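Bench and Glassware Assistant, Part Time, at Stitcombe
Posted by Annelies Maes, Grandero Teaching Labs 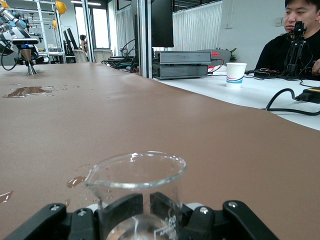
4 min read

We are looking for someone to look after the benches and the glassware in our shared workroom at Stitcombe, and if you are the sort of person who can't walk past a puddle on a table without reaching for a cloth, please keep reading, because we would very much like to meet you!

Small spills are a daily fact of life in a room like ours. People pour, people measure, beakers get carried from one end of the table to the other, and water ends up on the brown tabletop in little pools that spread out if they are left alone. Most of what we use is plain tap water, and no harm comes of it, but the tables are shared by several groups and everybody works better when they come in to a clean, dry surface. For the past two years this job has been done in bits and pieces by whoever had a free moment (mostly Hendrik Van Beek, who has been very good about it and would now like his mornings back). We think it deserves a person of its own.

What the work is like

You would start at 7:30 in the morning, before the first groups arrive, and go around the room with a cloth and a bucket. The tables get wiped down, the floor underneath gets a look as well, and anything left out overnight goes back where it lives. After that you move on to the glass. We use a lot of beakers, mostly small ones with a pouring spout and printed markings up the side, along with some cylinders and a few odd pieces we have picked up over the years. They need washing, rinsing and draining, and then a proper look in good light before they go back on the shelf. A beaker with a few drops still clinging inside is fine for some groups and a nuisance for others, so you will get to know who is fussy and who isn't. Chips in the rim go in the broken glass bin, however small they are, and you write them in the book so that Ineke De Haan can reorder.

Later in the morning the room fills up and the job changes. You'll be on hand while people work, topping up water, mopping up and swapping used beakers for clean ones. Some of the people at the tables are deep in what they are doing and won't look up, and others will happily tell you all about it for as long as you care to listen. Both are fine. We only ask that you say a quick word before reaching across anybody's work, and that you leave cables and monitors where you find them.

There is some light carrying. Boxes of glass come in on a cart and the heaviest weighs 15 pounds. The metal shelving is easy to reach for most people, and there is a step stool for those of us who need one. Hard hats are kept in the workroom too, and we will show you on your first day when you need to put one on.

Hours and pay

The post is 20 hours a week, mornings only, finishing at 11:30. Pay is $900 every two weeks, and we close for the winter break with pay. We'd like you to begin in November if you can, though for the right person we are happy to wait a little. You get a locker, two work coats (we wash them), gloves in your size, and coffee from the kitchen down the hall, which Fulgencio Escobar makes far too strong and which you are allowed to water down.

Who we have in mind

You don't need a science background. Our last two hires came from a bakery and a school cafeteria, and both of them already knew more about keeping a busy surface clean than the rest of us put together. What matters to us is a steady hand with glass, a good eye for a mess, and patience with people who forget to put things back. It helps if you like mornings. If you have worked in a lab, a kitchen, a pharmacy or a dental office, tell us about it, and if you have spent the last few years at home raising kids and wiping down tables for free, tell us about that too!

We will train you ourselves. Ineke does the first week at the sink, and Hendrik takes you through the workroom, the spill kit and the sign-in book. After that there's a short safety class with Zemstead, which we pay for and which counts as working time.

How to apply

Send a letter or an email to Rohani Hutapea at the Stitcombe front desk. One page is plenty, and we don't need a formal résumé unless you already have one handy. Please put down the name of one person we can call who has seen you work. Rohani reads everything that comes in and answers all of it, though it may take her roughly 15 days when things are busy.

If we think it might be a good match, we'll ask you in for a morning so you can see the room while it's in use. Wear closed shoes and something you don't mind getting wet. Parking is behind the Verstraete building, and the side door is the one that opens.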